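An afternoon at the Jivness open day

I took Monday off, Mon 17 September, and drove out to Wodatside to see the open day at Jivness. They build arms for small warehouses. The mailing had promised 200 places and I got one of the last. Parking was behind the bakery next door and cost me 7 dollars.

There were 4 stations on the floor. I spent most of my time at the second one, where an arm was working with a woven basket.

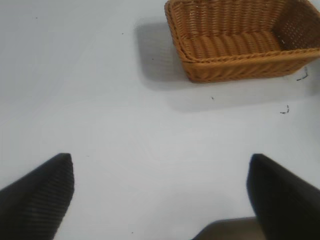
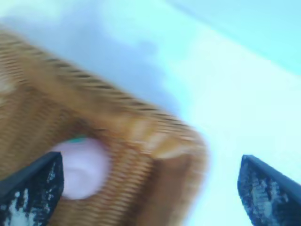 What I wanted to know was how they deal with containers that aren't standard. At my job everything comes in gray bins, and the bins are the easy part. Sølve Lunde, who was running the station, said a lot of their customers pack gift sets and bakery orders, and those go in whatever the shop likes the look of. A woven basket is harder than a bin. The brown weave is full of light and dark strands, and up close, with the wrist moving, it smears into streaks. The round pink thing inside it was easier to pick out by color, even in the blurry view. Sølve said they throw out very few blurred views, and that I shouldn't judge the system by the sharp ones.

I asked about the fingers. They are black, and they come in as a pair with a gap between them. He said they change them on a schedule and keep spares in a drawer under the bench.

The third station was a palletizing demo by Stirnitz, a partner company. It was loud and quick and I didn't learn much from it. The fourth was software only, a product called Karam that plans the order of picks. Jonatan Skjelbred gave that talk. It ran long, but he took questions all the way through and I got a straight answer on price: 200 a month per arm, with setup on top. That is more than we could spend this year.

Lunch was sandwiches and very good coffee. I talked with a man who runs a small nursery and wanted to know if an arm could handle seed trays. Sølve told him to bring a few trays in and try it - I thought that was fair.

They are doing another open day in November. I'd go again, mainly to see the second station with some of our own stuff on the table.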